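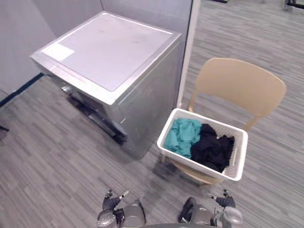

Chapter 4
Laundry Day at Navville

I wrote most of this chapter after an open day at the Rowlands building in Navville, on September 14, 2019. I'd gone for the talks and ended up spending my whole afternoon by a washing machine. It stood in a corner between two gray partitions, with a chair next to it and a white basket of clothes on the chair, and people kept drifting over from the other booths to watch (me included, with a coffee I forgot to drink).

The robot was Astov's, running planning software called Skellamow. Its job was one you've done plenty of times: get clothes from a basket into a front loader. Try listing what that takes, though! You have to find the door and know which way it swings. You have to pick up a shirt, and a shirt has no fixed shape – grab it twice and it's two different objects. Then your hand has to go into a dark round hole without hitting the rim.

Our host told us the team had logged 758 practice loads since March, and that 219 of those had ended with something on the floor. I loved that number. I wrote it on my hand.

Keep those dropped clothes in mind as you read, and have a pencil ready for the sketches in 4.3. You'll need the joint angles from Chapter 3, so flip back if they've gone fuzzy.
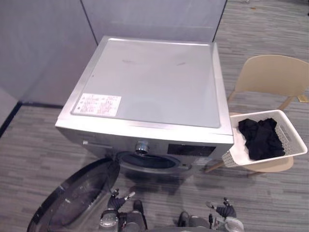

4.1 Where Does the Hand Go First?

Let's start with the door open and the basket close by. A person would reach for the clothes without a thought, but our robot has two hands and has to choose which one moves. Before we bring in any math, write down your own choice and one thing that could go wrong with it.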